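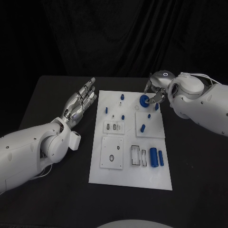 Rent deposit not returned after moving out, what can I do now?

Posted by kindby_tenant on 31/10/2020

Hello all. English is my second language, so please excuse if some sentences are strange. I moved out of a one-bedroom apartment and gave my keys to the rental office, which is called Zondus. My deposit was 945 dollars. In my lease it is written that they must send the money, or a list of deductions, in 30 days. Now it is day 41 and I received one email which says "your account is under review."

When I moved in, I filled the checklist with all the old damage: a burn on the kitchen counter, two broken blinds and a stain in the hall carpet. I have a copy with the signature of the office. When I moved out, I cleaned for two days and I made many photos, also inside the oven. I called them four times. The lady on the phone is polite but she always says that another person must decide.

My questions are: should I write a real letter, or is email enough? And can they still charge me for the carpet, when the stain was there before me?
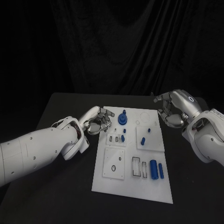
I should add that I gave them my new address in writing on the day of the keys. A neighbor told me that many people in the building lost their deposit only for the reason that they did not do this. I don't want to go to court if it is possible to avoid it. I work in the evenings and I have never been in a court in my life.

Kinoshita_86

Write a real letter. Email is fine for small things, but for this you want paper with a date on it. Send it by certified mail with return receipt and keep the slip. In my case the post office part was under ten dollars.

Keep the letter short. I wrote mine like this: the address of the apartment, the day I returned the keys, the amount of the deposit, the paragraph number in the lease, and the sentence "Please send the full amount to the address below within 14 days." I did not write that I was angry, although I was. Put in a copy of the signed checklist, never the original.

About the carpet: if the stain is on the signed checklist, it is hard for them to charge you for it. Normal wear is also not your cost in most states, but the rules are different from place to place, so look at the website of your state's attorney general. Some states let you ask for two or three times the amount when the landlord is late without a good excuse. You can mention this in the letter if it is true for your state.

My old landlord sent a check 16 days after he got the letter. He took 241 dollars for painting, and I accepted it, which I regret a little.

zumik

same thing happened to me, they never paid. good luck

rainy_porch

I agree with the letter. Only one thing to add: if they send a check for a smaller amount, read the back and the paper that comes with it before you bring it to the bank. Sometimes it says "payment in full," and in some places this can make it harder to ask for the rest later.

Small claims court is not so terrible as it sounds. I went one time, in November, and it took one morning. You do not need a lawyer. You fill a form, pay a fee, and tell the judge what happened in plain words. Ask the clerk if they have an interpreter, many courts offer this for free. Print your photos before you go, as our judge did not want to look at a phone.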